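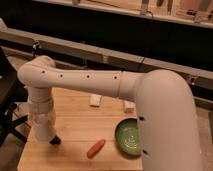

Hi Cinzia,

Quick October update on the play kitchen corner, as promised, and apologies that it's coming in at nearly nine at night. It has been a good month!

The big news is that the sorting table is in use. We went with the pale wooden top in the end (I know you and I went back and forth on painting it) and I'm so glad, the bright toys really stand out against it. The game is simple: pretend food goes out on the table, bowls go next to it, and the children decide what belongs where. The orange thing is the favorite by a mile. Half the group says carrot, the other half says sausage, and I've stopped correcting anyone. The green bowl gets used for soup, salad and once as a hat.

We had 27 children through the Solberg room this month, mostly in pairs, plus two parent mornings. Percy Pacheco ran the second one while I was out with a cold and he'd like to do more, which suits me fine.

On money: of the $2,000 from Tusolow, we've spent some on the table and on the food sets, and the receipts are in the shared folder. The Stostik order for extra bowls is late again. I called, they said two more weeks, so please don't close that line yet.

Still to do before the next report: shelf labels, a lidded box for the small pieces, and a decision on whether we want the second table in the Zillell room. Could you let me know about that one? I'd love to say yes to them.

Thanks so much for everything!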